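Pattern on Pattern: Dressing a Corner
Textiles and Interiors, second-year project report
Dennis Okoth
2021-02-25

My project started with an argument at the studio table over whether you can put a plaid next to a damask. Half my group said never. I said let me try it, and I've had more fun with this than with anything else this year!

The brief gave us one corner, a budget of 700 and a free choice of cloth. I picked a corner papered in pink damask, with cream urns, curling leaves and strings of little beads, because it was the loudest wall I could get (the calmer ones went fast). A slim metallic strip runs down where the two walls meet. For the floor I had a gray and white marble pattern. Everything else was up to the fabrics, and I wanted those to look dropped there by someone who lives with them. I called the scheme Clostitz, after a village in a story my aunt used to tell.

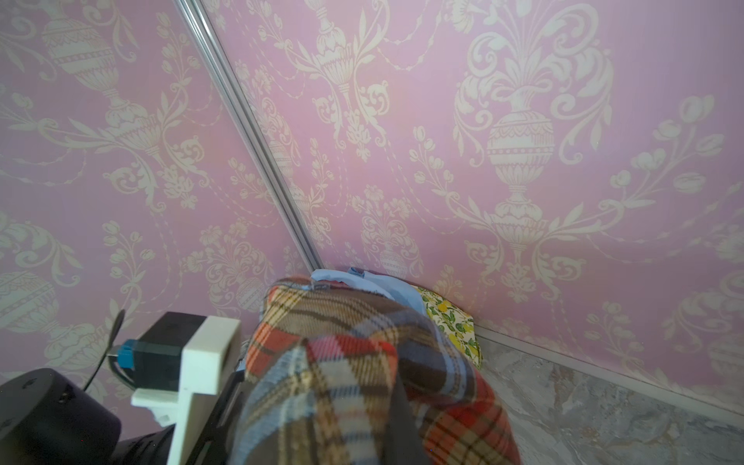 I tried the blanket folded first, in a square, and it looked like a shop shelf. Heavy folds were so much better. The orange-red and mustard stripes are warm enough to sit happily with pink, and the light blue stripe gave me my second color, so I brought in a plain light blue cloth to pick it up. The lemon print was a late idea from Lirka, the textile library on the second floor, and I love it. Its cream background matches the cream in the wallpaper, so your eye travels from one to the other.

Scale was the big lesson. The urns are large and curvy, the checks are straight and bold, the lemons are small. When I tested a floral close in size to the urns, both of them turned to mush. I logged every trial under a silly name, and that one is down in my notebook as Busier.

Next I looked at edges. A check cloth changes a lot depending on which part of it you show.

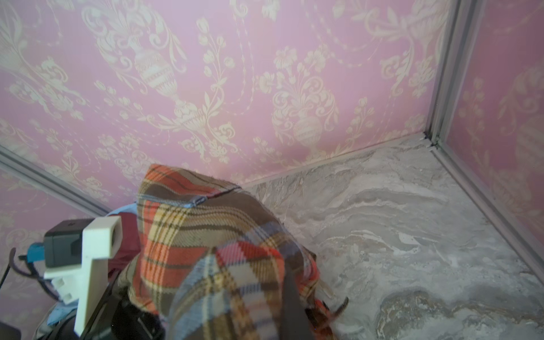 Matubbar, my other test scheme, used only plain cloths against the same paper. It was neat and a bit dull, and it cost 300, so I had money left over and nothing I wanted to add. Clostitz came to 600 with the blanket as the biggest item.

If I get to carry on in March, I'd like to try the same fabrics against a green paper, and swap the floor for something plain. I'd also hem the blue cloth, which I ran out of time for.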